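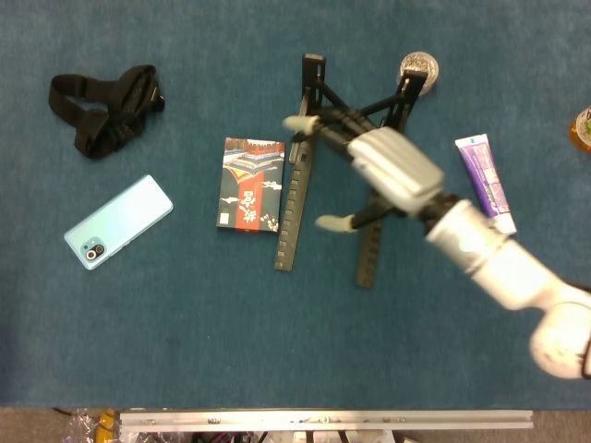 *A robotic hand reaches for a black plastic stand on a carpeted tabletop, among a phone, a strap and other small items.*

**Stamero reports on first tabletop tidying trials**

CUDMONT, June 10, 2021 – Stamero today published results from its first long trial of robotic tidying, a study that asks whether a machine can yet be trusted with one of the dullest jobs in homes and shops: clearing a table of mixed small items.

The answer, for now, is partly. In trials that ended in May, the company's Rikitz system made 3000 attempts to pick up an item and put it where it belonged. The full report covers every attempt, including the ones that failed.

The items were chosen because they turn up on real kitchen tables and shop counters. They included phones, boxes, tubes, straps and stands, laid out in no fixed order and often close together. The system was not told in advance where anything was.

Small boxes gave the least trouble. Straps were the hardest, as webbing changes shape when it is lifted and tends to catch on whatever is next to it. Open stands also caused problems. A person will take hold of one by a leg or a brace without thinking, but the system has to choose a part that will bear the weight, then close its fingers around it without tipping the whole thing over. Operators stepped in 309 times, most often to free a strap or to set a fallen stand upright.

"People ask us when they can have one at home, and I tell them not yet," said Farah Sembiring, head of trials at Stamero. "It is slower than a person and it still drops things. A ten-year-old would clear the same table while the arm was working on its first item. But it is doing jobs this spring that it could not do at all last year, and we would sooner publish the plain numbers than a video of its best day."

Stamero expects shop work to come before housework. Stockrooms and returns desks handle a narrower range of goods, and staff are on hand when something goes wrong. Homes have pets, children, poor light and drawers that stick, and the company has set no date for a household product.

The next stage will run at 2 sites, the company's workshop in Cudmont and a returns counter in Toledo. Each will complete a further 1000 attempts, with new items added every week. Staff at the Toledo counter will choose the items and can stop the system at any time.

The report can be requested free of charge from the Stamero press office. Visits to the Cudmont workshop can be arranged for journalists and for retailers interested in taking part in later trials.

**Press contact:** Stamero press office, Cudmont

ENDS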